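Chapter 9
Surfaces, Coverings and Wear

What you will learn in this chapter

How a work surface differs from the furniture that holds it up
Why coverings are used, and when they cause trouble
How to read wear on a surface and decide whether to repair or replace
How to write a surface specification for a shared workroom

Key terms: substrate, covering, edge, finish, abrasion, bleed, overhang

9.1 The surface and what lies under it

Most people who fit out a workroom begin with the furniture. They choose tables by height, length and price, and the top comes with the table. In a room that will be used every day by different people, it is better to start with the top. The legs and frame of a decent table will outlast several surfaces, and the surface is the part that people touch, scratch, spill on and clean.

In this book the word substrate means the solid board or slab that carries the load. The finish is whatever has been bonded to it or soaked into it, such as oil, lacquer, paint or a factory-made sheet. A covering is a separate layer that can be taken off again. Paper, cloth, rubber matting and plastic film are all coverings. The three are often confused in orders and invoices, and the confusion costs money. A school that asks for "white tops" may be sent painted boards when it wanted removable sheets.

Timber substrates are forgiving. They can be sanded and refinished, and a dent in one place does not weaken the rest. They also move with the seasons. A solid top that fits snugly against a wall in February may press against it by late summer, so a gap should be left on any side that meets a wall.

9.2 Why cover a table at all?

There are two common reasons. The first is protection. A covering takes the knife marks, glue and ink that would otherwise reach the finish. The second is visibility. Small parts, threads and seeds are easier to find on a plain, pale background than on a strongly grained one. Dark coverings are used in the same way for pale work.

A covering brings its own problems. It can creep, wrinkle or lift at the corners. Liquids can pass beneath it and sit against the finish for days. Dyes may bleed into the timber. A covering that hangs over the edge can catch on clothing, and one that stops short of the edge leaves a step where small items collect.

Rachid Bennani met most of these problems when he refitted the shared workrooms at Orkdale. The building had 17 tables, bought at different times, with tops in varying condition. His first plan was to replace all of them. A quotation from Slaoui came to 964 for the tops alone, before fitting, and the plan was dropped in favour of coverings on the better tables and new tops on the worst. Abdelkrim Fahmy, who kept the maintenance book, recorded each fault under the headings used in section 9.4.

9.3 Pale coverings in use

Pale surfaces show dirt early. Many users count this as a fault and ask for grey or brown. For the person in charge of cleaning it is useful, as a mark can be dealt with before it sets. Glare is a more serious objection. A glossy white surface under strong ceiling lights is tiring to look at, and a matt material should be chosen where close work is done for long periods.

Figure 9.1 A table with a pale covering and a wooden edge.

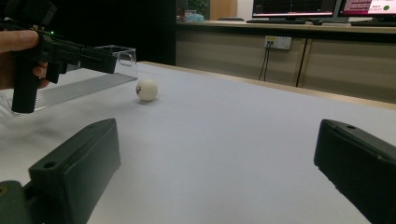 9.4 Reading wear

Wear is recorded under four headings: abrasion, staining, edge damage and lifting. Look at the surface first from above and then from a low angle, with a lamp placed to one side. Scratches that cannot be seen from above will often throw a shadow.

Abrasion is usually worst in a band along the front of the table, where forearms and tools rest. Staining should be tested with a damp cloth before it is entered in the book. Edge damage is checked by running a gloved hand along the full length of each side. Lifting is found by pressing lightly at the corners and along any join.

Grade each heading as light, moderate or heavy. A table with one heavy grade is repaired. A table with heavy grades under two or more headings is taken out of use until its substrate has been inspected, and section 9.5 sets out how that inspection is done.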